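4. House rules for a shared kitchen workspace
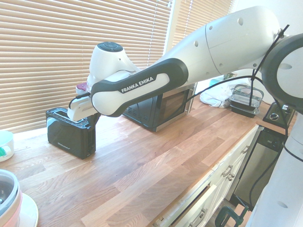 Figure 1. The arm over the worktop, with the gripper just above the toaster.

Most published guidance on collaborative arms assumes a factory, or at least a room in which nobody wants lunch. The risk assessment templates we were given ask about pallets, forklifts and the width of the gangway. None of them asks about toast. When we moved our manipulation work to a kitchen we therefore had two choices: to declare the kitchen a factory and fill in the forms accordingly, or to write some rules of our own and see how long people kept to them. We did the first for a month, which satisfied the forms, and then did the second.

This section sets out the rules as they stood at the end of the Wurnora trials. The first draft was written by Peadar Keane and ran to 600 words, most of them "must". Sun-ja Sun cut it to a single side of paper on the grounds that a rule which cannot be read while holding a hot plate is a rule for somebody else. We have kept her version, with later additions marked in the lab copy in a different ink, as all good legislation should be.

4.1 Appliances as hazards

The usual approach is to treat the robot as the hazard and everything around it as furniture. In a kitchen the furniture has opinions. A toaster heats up, a microwave has a door that swings, and a cloth will go wherever it is dragged. Figure 1 shows a typical layout: toaster towards the front of the worktop, microwave behind it, cloth and dish rack further along. Any of these can turn a perfectly compliant arm motion into a poor afternoon.

We ask that every appliance within reach be given one of two states before a session, live or dead. Dead means unplugged at the wall. A toaster whose lever is up does not count as dead, however sincerely the operator believes in the lever. Live appliances are permitted only where the task needs the heat, and then the operator stays within arm's length of the stop button. Early on we allowed a third state, "off", and found that it meant something different to each person who wrote it down. It was withdrawn.

4.2 Speed and height

We set the speed limit according to what lies under the gripper and ignore what the task planner would like. Over bare worktop the arm may move at its normal working speed. Over an appliance it drops to the slow setting and stays there until it is clear on the far side. The planner does not know what a toaster is, so the zones are drawn by hand and redrawn whenever anything is moved. Ailbhe Doherty has pointed out that this makes the safety of the system depend on somebody noticing that the toaster has moved. We agree with her, and have added a line to the checklist asking whether the toaster has moved.

Approaches from directly above are preferred for slotted or open-topped objects. Where an angled approach cannot be avoided, the final part of the motion is first rehearsed with nothing in the gripper.

4.3 Cables

Standards documents are very good on cables that supply power to the robot and have little to say about all the others. Our rule is that any cable running along the arm is tied to it, with enough slack for the full range of the wrist, and that the loose end drops away from the worktop and the doors below. The slack is checked by driving the arm slowly to each end of its travel while somebody watches the cable and nothing else. This is the least popular job in the session. It is also the one that people most often report having done when the log shows they had not, so the log now asks for initials.

4.4 Who may be in the room

The Lidero site, where the rules were first tried by people who had not written them, allowed visitors in the kitchen during sessions provided they were "aware of the robot". It proved hard to find a visitor who was unaware of the robot. Aoife Foley replaced the phrase with a strip of tape on the floor, and the number of arguments fell sharply. People on the wrong side of the tape are operators and must have signed the sheet. People on the right side may watch, talk and eat.

4.5 Changes after use

Reviewers of an earlier report asked whether anyone had followed the rules. We asked 5 operators to mark up the sheet after a fortnight's work, and 4 of them returned it. The fifth sheet was later recovered from behind a drawer. The marks fell mostly on 4.1, where operators wanted to know whether a kettle that has just boiled is live or dead after being unplugged. The present wording treats anything hot as live until it can be held in a bare hand, though we do not recommend this as the test.

Áine Ó Briain has since adapted the sheet for a bench with no appliances on it at all, leaving out 4.1 and most of 4.2. What was left fitted on a postcard. The full sheet remains taped to the inside of a cupboard door, which has to be shut before the arm can move, and we are looking for a better place to put it.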